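# About us (and about the arm we look after)

Hello! I'm Noémi Rácz, and I run the workshop at Skeltullow with Khôi Đào and Mandla Mahlangu. We set up and look after small robot arms for people who don't have an engineer of their own: training kitchens, bakeries, a couple of colleges. If you've landed on this page because your arm has started missing things by a finger's width, hello to you especially, you're in the right place.

We started in April with one customer, one arm and a van that needed a push on cold mornings. The customer was Nedelico, who run a teaching kitchen, and the arm is still the one we know best, so I'll tell you how we care for it and you'll get a fair idea of what we do all day.

## How we set it up

Mandla did the first fitting, and he's fussy about bases. The bolts go in by hand, then get tightened in opposite pairs, then he goes off for a cup of tea and checks them all again. A base that rocks even slightly will throw the fingertips off by far more than you'd expect at full stretch (we learnt this on a job I won't name, and we went back and did it again for free).

After that comes homing. Each of the 6 joints gets driven to its zero mark and the number written down in the blue book. Yes, a paper book! Khôi keeps a copy on the computer too, but the blue book lives with the arm, and whoever turns up next can see what the last person did. Then we teach the grips one at a time at crawling speed, with a hand on the stop button.

## How we look after it

We visit every 1000 hours of running, or sooner if somebody rings. A normal visit goes like this:

- wipe down the joints and check the caps are seated
- run each joint end to end and listen for grumbling
- open and close the gripper on the test block and look for a gap on one side
- check the cable where it bends most
- home everything and compare with the blue book

Most of the trouble we find is in the gripper. The finger pads wear unevenly, and people clean them with whatever is under the sink, which makes them shiny and useless. Please use warm water and a soft cloth. We carry spare pads from Theodorakopoulos in the van, and changing a pair is a quick job once you've found the right driver.

## Trying it out before we touch the real one

Khôi builds a copy of each kitchen on the computer, and I can't tell you how much grief it has saved us. New moves get run there first, over and over, until he's happy with the path.
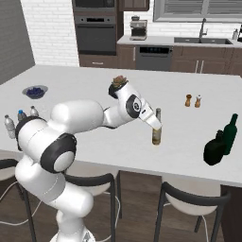 Bottle grips are the moves we fiddle with most after a pad change, as glass is smooth and tall things tip. Khôi likes a cluttered worktop for these, so the clear bottle with the amber liquid has the gripper angled down at it while the berries, the salt and pepper and the two dark bottles stay out on the island as things to steer clear of. I'd have tidied up first, but he's right, real kitchens look like that. He watches the elbow as much as the fingers, too, as it's the bit people forget when they're planning a reach.

Once a move behaves on the computer we take it to the real arm, slow it right down and start with a plastic bottle. Glass comes out when Mandla says so and no sooner.

## Who's who

Khôi does the computer side and most of the teaching. Mandla does the mechanical work and has opinions about grease. Zamfira Oprea answers the phone and books the visits, and she can often sort a stuck gripper before any of us has found the van keys. Periklis Konstantinidis helps us with jobs in Malta, where we now look after 3 arms. I do a bit of everything, plus this page.

If you'd like us to come and look at yours, give Zamfira a ring and have the joint numbers to hand if you can. If you can't find them, ring anyway and she'll talk you through it.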